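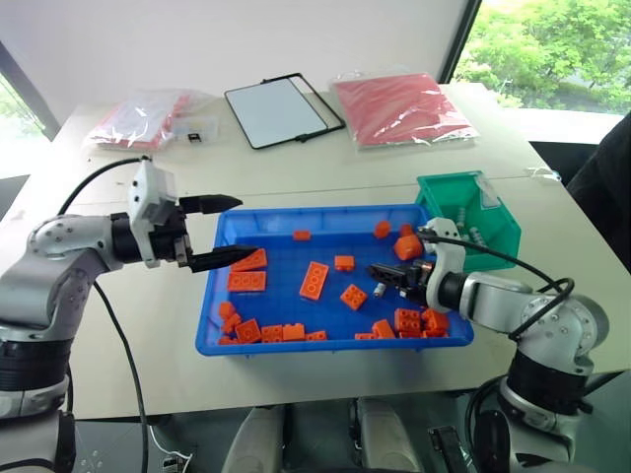

Nidwood Community Workshop
Tabletop and Small Parts Inspection: Checklist with Comments
Date of inspection: 3 February 2019
Inspected by: Babita Bhatia
Comments answered by: Gaurav Nautiyal, room lead
Area covered: the sorting table, the shelving on the Bajpai side, the sink corner, the door

Marks used: OK, FIX (do it before the room is next open to the public), WATCH (look again in June), N/A. "Sort of" was entered four times on the last form. It is not a mark.

SECTION 1. THE TABLE

1.1 Table stands level and does not rock
OK. The folded beer mat has been retired and a proper foot fitted. I kept the beer mat for the archive.

1.2 Surface clean, no glue, no crumbs
OK. A white table shows everything, which was the argument for buying it and is now the main complaint about it.

1.3 Nothing stored on the table that has its own shelf
FIX. Bags of parts are drifting to the back of the table and settling there. A bag that stays for a weekend has moved in. They go back on the shelf when the session ends, including the ones somebody is "just about to use."
Reply, G.N.: I was just about to use them.

1.4 Cables kept clear of the front edge
FIX. Black cable hanging past the edge of the table at knee height. Clip it back. There are clips in the drawer marked CLIPS, still in their wrapper, where they have been since we paid for them.

1.5 Edges and corners free of splinters, chips and tape
OK. One strip of old tape came off on my sleeve. Considered removed.

SECTION 2. TRAYS AND BUILDING BLOCKS

2.1 Trays free of cracks and sharp rims
OK. I ran a cloth around the rim of each one. A cloth catches on a crack long before a thumb does, and the cloth doesn't need a bandage.

2.2 One kind of thing per tray
WATCH. The blue tray is for the orange blocks. A small gray cylindrical part has no business with them, however well it gets on with the others. Check trays before they are put away, not the following week when a child hands you something and asks what it is.

2.3 Blocks kept inside the tray, below the rim
WATCH. Piling bricks on top of each other at one end is how they get over the side and onto the floor, and I have found them there with my socks. Spread them out.

2.4 Blocks checked for cracks and bite marks
OK for cracks. On bite marks I will say only that the 2x4 seems to be the preferred size, and that the tooth marks on one of them are not from a small mouth. That one has been thrown out.
Reply, G.N.: It was stuck to another one. I have apologized.

2.5 Brick separator available and used in place of teeth
FIX. Missing. See 2.4.

2.6 Blocks washed this quarter
OK. Done in the sink, lukewarm water and a drop of dish soap, dried on a towel overnight. The dishwasher at my last place turned a whole set into modern art, so please leave ours out of it.

SECTION 3. SMALL METAL PARTS

3.1 Metal parts kept in bins, apart from plastic
OK. The green bin with the open front is doing its job. I would prefer that its job were done a bit farther from the blocks, given 2.2.

3.2 Open-front bins not overfilled
WATCH. Open fronts are very handy right up to the moment someone bumps the table. Fill to the lip and stop. The stock list says we hold 2645 small metal pieces. I did not check this and don't intend to.

3.3 Small parts out of reach of children under three
FIX. The table is too low for this to count as out of reach. Anyone who can pull up on a chair can get to the bins. During the toddler hour on Tuesdays all metal goes on the high shelf, and the person opening the room does it before the door is unlocked.
Reply, G.N.: Agreed. I've put a note on the inside of the door.
B.B.: The inside of the door faces the people who are already in.
Reply, G.N.: Moved to the outside.

3.4 Bags of parts closed and labeled
FIX. Clear plastic is not a label. Yes, I can see there is something red in there. So can a two-year-old, and that's the problem. Tie them, tag them, put them up.

3.5 Boxes and bins no heavier than 10 pounds each
OK. Weighed on the bathroom scale. The heaviest came in well under, though I had to subtract myself, and the result has been entered in pencil.

SECTION 4. LIGHT, AIR AND WALLS

4.1 Enough light to sort by
OK. Good daylight. After four in winter use the Jetska lamp, which works if you hold the switch down until it gives in.

4.2 Windows open and close
OK on the larger one. The smaller one opens if you are tall and determined. I'm neither, so it has been marked on Gaurav's word.

4.3 Walls clean and free of loose hooks
OK. Plain white and still plain white. Thank you to whoever resisted.

4.4 View of the trees
N/A. I don't know who added this line to the form. It's very nice, all the same, and I've left it in.

SECTION 5. FLOOR AND WAY OUT

5.1 Walkway to the door clear
OK after I moved a stool, a second stool and a box marked "not trash."

5.2 Floor swept under the table
FIX. Use the wide broom, then the magnet on a stick. The magnet does the screws and ignores the bricks, so you will still have to bend down.

5.3 Extinguisher in place and in date
OK. Tag is current. Please stop hanging coats on it.

5.4 First aid box stocked
WATCH. Plenty of gauze, no small bandages. Every injury in the log needed a small bandage. Order more from the Fluvton catalog, the 800 pack if it's the same price as last time. The 3000 pack is a bargain, but I'd worry about what we were planning.

SECTION 6. CARRIED OVER FROM THE LAST FORM

6.1 Drawer that sticks
Still sticks. Candle wax tried on the runners. It now sticks and smells of vanilla.

6.2 Wobbly shelf, Bajpai side
Fixed. Two new brackets. I leaned on it and nothing happened, which is all I ask of a shelf.

6.3 Sign-out sheet for borrowed trays
In use. One tray is signed out to "me." Would "me" please bring it back.

FIX items in this round: 1.3, 1.4, 2.5, 3.3, 3.4, 5.2
WATCH items for June: 2.2, 2.3, 3.2, 5.4

Signed: B. Bhatia
Read and accepted: G. Nautiyal, except for the remark about the mouth in 2.4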